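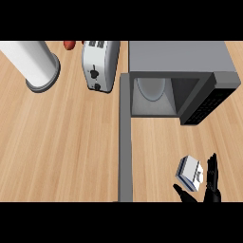 Does a wooden countertop need to be oiled every month?
Usually it doesn't. Most kitchens can go by how the surface looks and feels, and a counter with a hard varnish on it should not be oiled at all.

Countertop oiling is the practice of rubbing a liquid finish into a bare wooden work surface to slow the uptake of water. The common choices are mineral oil, which stays liquid in the wood, and drying oils such as tung or raw linseed, which harden over time. Blends with beeswax are sold as a third kind, although the wax mostly changes the feel of the top layer.

Claims and evidence
The monthly rule is repeated widely and rarely sourced. Much of it seems to come from the labels of products sold by the bottle. Drolumeo, a mineral oil blend, advises a fresh coat every month "for life". The rival Prikiritz advises one every 2 weeks, with no stated reason for the difference. Neither maker has published a test.

A small trial reported by the Vusgate workshop on Jul 28, 2019 compared 47 oiled boards and found little gain from extra coats once water beaded on the surface. The boards were never used for cooking, so the result says little about a busy kitchen - a limit the report mentions only in passing.

"Food safe" is another loose term. On many labels it refers to the cured finish, and the curing time is often left out.

Disputed origins
The Šimko method, in which oil is warmed before use, is often called a centuries-old craft. No early description of it has been found. Warm oil is thinner and spreads more easily, but deeper protection has not been shown.

See also: Butcher block; Drying oil; Wood finishing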